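2019-10-27, peg board, both arms, Flitdale enclosure

OK, long one today, so I'm writing it up before I forget which run was which. Malachy, if you're reading this from home, skip down to "Release" because that's the part you were asking about.

The plan was to compare two ways of cutting up the teleop episodes before they go into training. The old way (call it fixed) chops everything into windows of 50 steps and doesn't care what the hands are doing. The new way (contact) starts a fresh chunk whenever the fingertip signal on either hand crosses the threshold. Same Dhanial policy code, same seed, same board. I've been convinced since March that the fixed windows are what makes the right hand dither over the small parts, and I finally got to try it properly!

## Setup

Board is the white one with the plates on, blue parts spread across it, big cylinders parked at the near right where the right forearm likes to pass over them. I re-zeroed both wrists first thing and left the head camera exposure alone (yes, the backdrop comes out nearly black, it doesn't seem to hurt anything, please stop adjusting it).

The left hand's job in the first block was just to stay open and out of the way while the right went for a part at the far end. Sounds easy. The fixed policy keeps wanting to bring the left one in too, I guess because so many of the demos are two-handed.
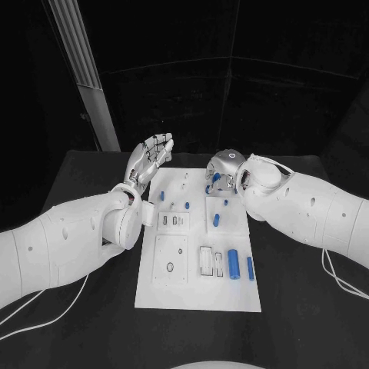 *Right hand closed on a blue part at the far edge, left held open, palm up.*

With contact chunks the left arm was a lot calmer. I had the joint traces up on the second monitor and the elbow barely moved during the right-hand grasps, where in the fixed runs it sort of breathes in and out the whole time. I want to put a number on that and haven't decided how. Summed joint travel over the chunk, maybe? Peak velocity is too noisy on this arm.

Training set for both was the 147 episodes from the Wultau dump, minus nothing. I was tempted to throw out the ones where the operator fumbles, but then I can't compare with last time.

## Low reaches

Second block was the right arm crossing the board low, with the forearm down over the near side and the hand working over on the left half. I hate this pose. The forearm hides a good chunk of the board from the head camera, slots included, and the silver hand covers whatever it's holding, so the policy is mostly going on proprioception by then.

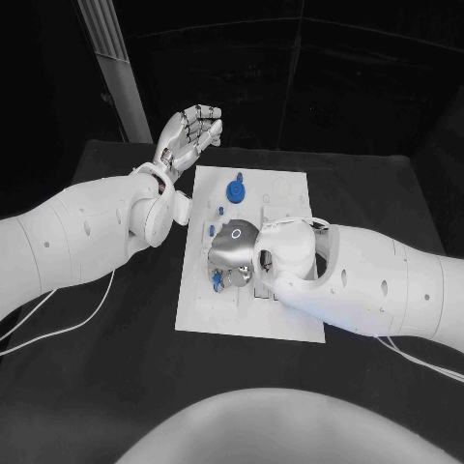
Anyway, that blocked view is where I expected contact chunking to pay off, and it sort of does? The fixed policy re-plans in the middle of a press, gets an image with nothing useful in it, and starts wandering. The contact one commits until the fingertips say something changed. When it's right it looks great. When it's wrong it is very confidently wrong, and I had my hand on the stop button more than I'd like.

Threshold notes, for whoever picks this up:

- 96 raw counts on the right hand works. Lower than that and cable drag sets it off.
- Left hand wants its own value. I used the same one today out of laziness and I think it's costing us.
- Debounce matters more than the threshold does. Without it you get strings of tiny chunks during any sliding contact and the loss looks fantastic for no good reason.

I also tried dropping the chunk-length token from the input, thinking the policy could infer it. Nope. Put it back.

## The knob

The knob part at the far end is its own problem. It's a disk with a stem sticking up, and the demos disagree on whether you go for the rim or the stem. Averaging those two gives you a hand that hovers politely over the top and never picks one. Both policies do it. Chunking was never going to fix that, so no surprise, but I'd hoped the contact version would at least pick a side after the first touch.

Approach is from both sides, left fingers pointing down next to the disk and right hand coming over the upper right of the board. I saved the commanded targets along with the measured ones for this block because I want to see whether the hover is in the policy or in the controller smoothing.

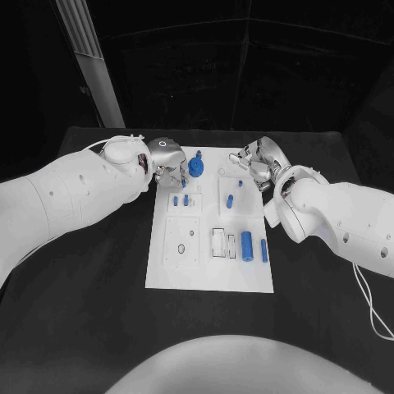 ## Release

Malachy Gilmartin's theory was that the late releases come from the chunk boundary landing in the middle of finger opening. I think he's right, annoyingly. Going back through the fixed runs with the boundaries overlaid on the finger angles, the slow ones line up with a boundary nearly every time. In the contact runs the opening sits inside one chunk and the fingers just go.

Caveat: I only looked at the left plate for this, with the right hand waiting open over the other side. The right plate needs the same check. Also both models stopped at 2000 updates, and the contact one was still coming down when I killed it, so don't quote any of this to the Skerosano people yet.

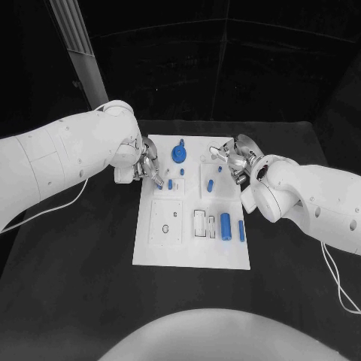

## Next

- Separate thresholds per hand, rerun block one only
- Relabel knob demos as rim or stem (ugh)
- Overlay plots for the right plate
- Let the contact model train to the end overnight
- Tie back the cable under the right forearm, it's in my logs again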